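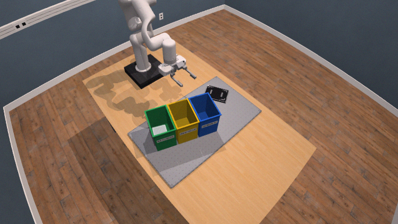 Korkine Water Products, Technical Publications
Section 4. Installing and Flushing the Skorner Under-Sink Filter

Read Section 3 (Parts and Clearances) before starting. The filter head must be mounted with the inlet on the left. Reversing the lines will not damage the head but will shorten cartridge life.

4.1 Mounting the head

1. Close the cold water shutoff valve under the sink. Open the cold faucet and leave it open until the flow stops.
2. Hold the bracket against the cabinet wall and mark the two screw holes. Leave at least 11 inches between the bracket and the cabinet floor for cartridge removal.
3. Drill pilot holes and fasten the bracket with the screws supplied. Do not use longer screws in cabinets that share a wall with a dishwasher.
4. Slide the head onto the bracket until the tab clicks.

NOTE: Heads shipped before December have a metal tab that does not click. Secure these with the locking pin in the parts bag.

4.2 Connecting the lines

1. Disconnect the cold supply line from the shutoff valve. Keep a towel and a shallow pan under the joint.
2. Install the tee adapter on the valve. Tighten by hand, then one quarter turn with a wrench.
3. Cut the inlet tubing square. Push it into the inlet port until it reaches the second stop.
4. Repeat for the outlet tubing.
5. Pull gently on each tube. A tube that moves out of the port is not seated.

CAUTION: Do not install on a hot water line. Water entering the head must not exceed 100 °F. Incoming pressure must not exceed the limit printed on the head label. Install a regulator if required.
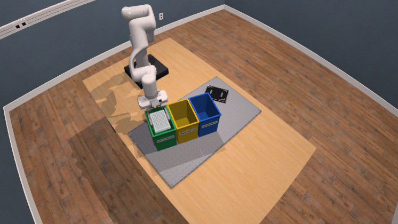
4.3 Fitting the cartridge

1. Remove the cap and film from the cartridge. Check that both O-rings are in their grooves.
2. Wet the O-rings with clean water. Do not use petroleum jelly.
3. Insert the cartridge and turn it clockwise until the arrows line up.
4. Open the shutoff valve slowly. Inspect each joint for leaks.

4.4 Flushing

1. Run the filtered faucet fully open until the water is free of gray carbon dust.
2. Close the faucet, wait two minutes, and flush again.
3. Reset the counter on the faucet base. The Goh cartridge is rated for 660 gallons and the Trarov cartridge for 2000 gallons. Set the counter to match the cartridge fitted.

NOTE: Cloudy water after flushing is trapped air. Let a glass stand until it clears.

For replacement intervals, see Section 5.

Revision date: 2010-08-15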